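Clarnent Building, Kitchen and Waste Group
Minutes, Nov 7, 2018

Present: Máté Major (chair), Montri Nuchit (minutes), two representatives from Nakpan.

1. Previous minutes
Approved with one correction: the June invoice from Garkeo was $450, not $540.

2. Food waste collection
Garkeo collected 727 lb in the last period against a contract limit of 600 lb. The excess is billed separately. Mr. Major asked for weights by floor – the current report gives only a building total. Citrus peel is accepted in the green bins. Produce stickers and tea bags with staples are not.
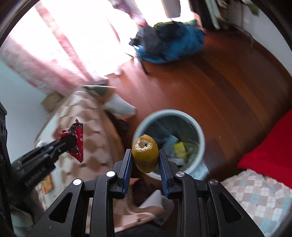 Nakpan asked whether liners could be changed to the 30-gallon size. Montri Nuchit will request a price from Garkeo before the next order.

3. Bin room door
The closer is still slow. Repair quote received and accepted.

4. Signs
Draft text for the second-floor kitchen was read and agreed. Nakpan will print it.

5. Other business
Dishwasher filter cleaning moves to the evening shift. No objections.

Meeting closed at 4:30 p.m.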